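Subject: Re: Open day at the Telwood site, arrangements for members
List: Breron Automation Users' List
Date: October 20, 2020

Dear members,

The office is grateful to those who replied to the notice about the Telwood open day. The questions raised on the list are answered below, with the original message quoted where it helps.

> The notice says that the Lougher cell will be shown taking desktop computers apart and putting parts back. Could the office say how much of this will be done live, and how much will be a talk with slides? Our group would be travelling for over two hours and would want to see the machine working. We would also like to know whether we may bring our own computers for it to try.

The demonstration will be live. Each session lasts 60 minutes, of which the opening talk takes up a small part. The remainder is given over to the cell itself, and visitors may stand at the barrier throughout. There will be two sessions, one in the morning and one after lunch, and the content of both is the same. Members are asked to book for one only.

We regret that visitors' own computers cannot be accepted. The cell has been set up for a small number of case types, and a new one takes the Tumex team the better part of a day to prepare. Members who have a particular model in mind are welcome to send its details to the office beforehand, and these will be passed on.

> Is the work on memory modules included? The notice from last year's visit mentioned it as planned, but our colleagues who attended only saw side panels and drives.

Memory work is included this time. It was left out last year at the request of the Tumex team, who did not consider it ready to show. The modules are thin, the slots are close together, and the latches at the ends have to be dealt with before anything is lifted. The team will explain how the arm finds the slot and how much force it is allowed to use. They have asked us to make clear that some attempts may fail. Where this happens the arm will stop and the operator will decide whether to try again — visitors should not take a pause as a fault in the equipment.

> Finally, will the results be made available afterwards? We are preparing a case for our own management and would need figures.

A short written report will be sent to this list after the open day. It will cover the trial runs carried out at Telwood before the visit, 327 in total, with the outcome of each recorded by type of part. The report will not include costs. Members who need these should write to Tumex directly. 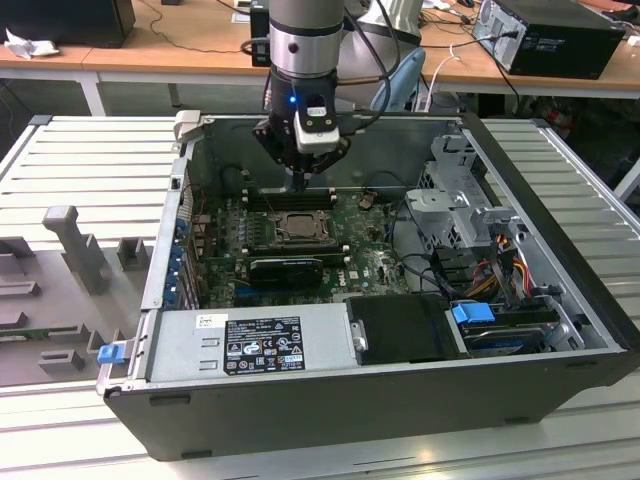 The computer is placed on its side for the whole demonstration, with the side panel already off. Removing the panel by machine is a separate piece of work and will be covered in the talk only. The board, the memory slots and the drive bays can all be reached from above in this position, and the same approach is used for every case type in the programme.

A few practical matters remain. Flat, closed shoes must be worn on the workshop floor. Bags and coats are to be left at reception. Photographs may be taken from behind the barrier, without flash, as bright light can disturb the camera on the gripper. Filming requires written permission, which should be requested from the office when booking.

Parking at Telwood is limited to 2 spaces for each member organisation. Those arriving by train should allow time for the walk from the station, part of which has no pavement.

Bookings should be sent to the office and not to the list. Please state the session preferred, the number attending and any access needs. Places will be confirmed in writing before the end of October.

Yours faithfully,

The Open Day Office
Breron Automation Users' List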